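Planification de saisie : pourquoi j'ai sorti la perception de la boucle

Suite du billet de mars sur la pile de manipulation. Le banc est toujours en simulation : un bras, une table ronde, des fruits et des canettes, une assiette comme zone de dépose. Le code tourne sous Stonar, notre couche d'orchestration, avec Gilchrist pour la planification de trajectoire.
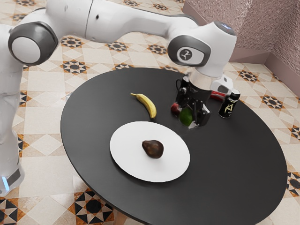
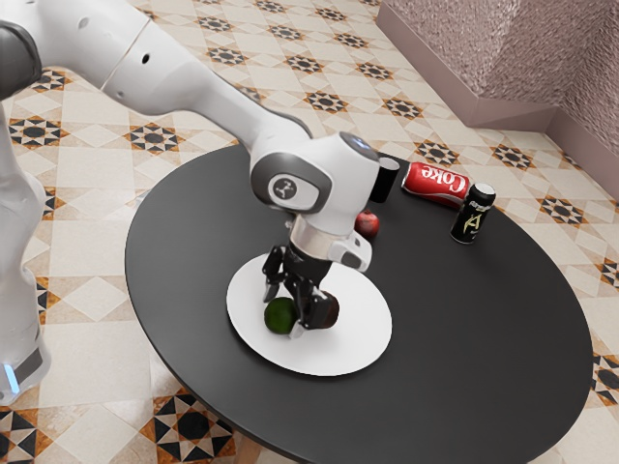 Même table dans les deux rendus, avec un fruit vert entre les doigts dans le premier et posé sur l'assiette dans le second.

Le problème de départ

Dans la version précédente, l'estimation de pose était rappelée à chaque cycle de planification. Sur le papier, c'est propre : l'état du monde est toujours frais. En pratique, dès que la pince descend vers l'objet, elle en masque une bonne partie à la caméra. Le nuage de points se réduit à une calotte, l'ajustement de sphère diverge, et la pose saute de 20 mm juste avant la fermeture des doigts. Gilchrist replanifie alors vers une cible fausse.

J'ai d'abord essayé un filtre. Un Kalman à vitesse constante absorbe les petits sauts mais introduit un retard, et il finit par croire la mauvaise mesure si l'occultation dure plus de 500 ms. Augmenter le bruit de mesure en fonction du taux de pixels masqués améliore les choses. C'est aussi un paramètre de plus à régler par classe d'objet, et j'en ai déjà trop.

Ce qui tourne maintenant

La pose est figée à l'entrée de la phase d'approche. À partir de là, le planificateur travaille sur un instantané de la scène, identifié par un numéro de révision. La perception continue de publier, sans être consultée. Une fois l'objet saisi, sa pose est exprimée dans le repère de l'outil et le modèle de collision est rattaché au dernier segment. Retour à la perception normale après ouverture des doigts et retrait vertical.

L'instantané est invalidé dans deux cas : un contact détecté hors de la fenêtre prévue, ou un délai d'approche supérieur à 700 ms. Dans les deux cas le bras remonte, on reprend une observation et on recommence. Pas de correction en vol.

La dépose

L'assiette est modélisée comme un disque avec une marge intérieure. Les positions candidates sont tirées dans ce disque, puis filtrées contre les objets déjà présents. Le filtre comparait jusqu'ici les centres deux à deux avec un rayon fixe, ce qui est acceptable pour deux fruits ronds et mauvais pour un fruit allongé — et franchement absurde pour une banane. J'utilise désormais l'enveloppe convexe projetée sur le plan de la table, élargie de l'épaisseur des doigts ouverts. Cette dernière partie manquait : la place pour l'objet était vérifiée, celle pour la pince non.

Mesures

Campagne de 3844 essais sous Proltix, graines fixes, positions initiales aléatoires. Les échecs par saut de pose ont disparu, résultat attendu puisque le saut n'est plus lu. Restent surtout des échecs de dépose, quand un doigt touche un voisin à l'ouverture, et quelques plans introuvables quand la cible est trop proche du bord de la table. Les canettes couchées restent pénibles : l'axe est bien estimé, la position le long de l'axe beaucoup moins.

Un point à surveiller : figer la pose suppose que rien ne bouge pendant l'approche. C'est vrai ici. Sur le banc réel de Perkcombe, avec une table qui vibre un peu, je m'attends à devoir remettre une vérification légère, sans doute un simple test de cohérence de profondeur avant la fermeture.

À faire

— passer la marge du disque en paramètre de scène, elle est encore en dur ;
— journaliser le numéro de révision avec chaque plan rejeté ;
— écrire un test de régression pour l'ouverture des doigts près d'un voisin ;
— vérifier que le rattachement du modèle de collision survit à un redémarrage de Stonar (je pense que non).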